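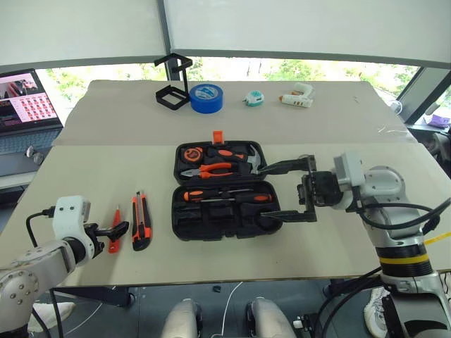
The Lundik 1069 is a weatherstrip kit for old double-hung wood windows. I bought it for the front rooms of a brick house in Satby that has its original sash, rope cords and iron weights. The house stood empty for a long time before Ruth Heywood took it on, and the lower sash rattled in any wind from the river.

The kit ships in a flat carton. It holds spring bronze strip in a coil, a bag of bronze nails, a silicone bulb for the bottom rail, and a folded instruction sheet. The bronze is thin, with a hemmed edge, and comes already bent to a shallow V. It cuts cleanly with ordinary snips. The nails are short and soft. I bent a fair number before I started making pilot holes with an awl, which the sheet mentions only in its last paragraph.

Fit is the main question with a product like this. The strip is sized for sash with an even gap on both sides of the jamb. Old frames seldom offer that. On the parlor windows the gap was tight at the sill and wide at the head, and the bronze had to be opened by hand along the upper part. It holds the new angle if you bend it a little past where you want it. I used a wide putty knife against a scrap of maple.

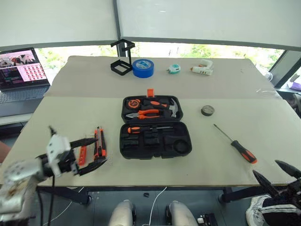

The bulb seal is less good. It needs a groove cut in the underside of the bottom rail, and the width printed on the sheet is too narrow for the barb. I widened mine by one pass of the saw. Chaminda Chowdhury had the same trouble with his set and ended up using a surface-mounted brush instead. If the bottom rail is already thin from past planing, I would not cut it at all.

Paint is the other thing to settle before you start. The strip must sit on bare or well-sanded wood. Any ridge left by old paint shows up as a ripple in the bronze, and the sash will drag on it. Scraping the jambs took longer than the rest of the work put together. Assume lead in a house of this age – wet scrape, and bag what comes off.

With the strip in place the sash moves more stiffly than before. Wax on the face of the bronze helps. The weights still carry the load, and Ruth can raise the window with one hand, though the dining room sash needs a push to get started. The rattle is gone. I have no draft readings to offer. We finished in November, and through the winter the curtains in those rooms hung still.

I also looked at the Ando kit, which uses a flat plastic strip with adhesive backing. It costs less and goes on quickly. The adhesive let go on one test window after the first cold spell, and it left a film on the wood that took solvent to remove. For a rental it may be enough. For original sash I would stay with metal.

Lundik sells a larger box, the 2649, with the same parts in greater length. The bulb seal in it has the same barb.

Reviewed 19 Apr 2023. Bronze strip: recommended. Bulb seal: buy another one.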